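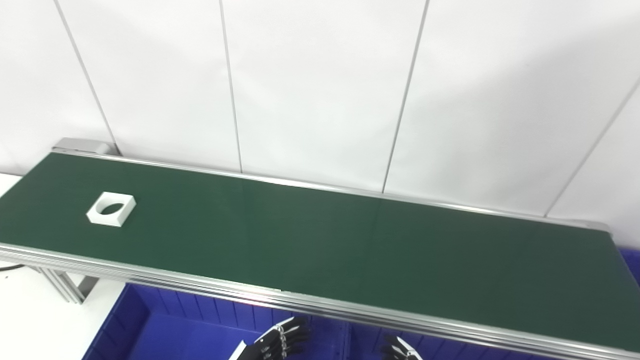
How do you sort parts off a belt without mixing them up?
Give every kind of part its own bin, keep the spacing wide, and write down the rule before you start.

That answer took our group most of July to reach, and I'm a little embarrassed by how simple it looks now! Our project was a small sorting station for the packaging course, and we named it Skindunier after a typo in our first plan (it stuck). The parts were white square blocks with a big round hole through them, the kind of spacer Kolev ships between stacked panels. We had 325 of them in the batch, good and bad all thrown together.

The dark green belt was a lucky choice. We tried a pale one first and the white blocks just melted into it – I kept missing chipped corners. On green, you see the edges right away, and the belt color shows through the hole too, so a bit of leftover material in there jumps out at you.

The bins are blue and sit right below the near edge of the belt, so a block only has a short way to go. Good ones in one, rejects in the other. We argued a lot about labels and ended up with plain tape.

What I'd change: we ran the first 10 blocks too close together and 2 rejects got in with the good ones. After that we sent them down one at a time – slower, sure, but much calmer. I'd also like a softer lining in the bins, as the corners on those blocks are sharp and they knock each other. Plident sells foam sheets that might fit, and I still have to measure for those.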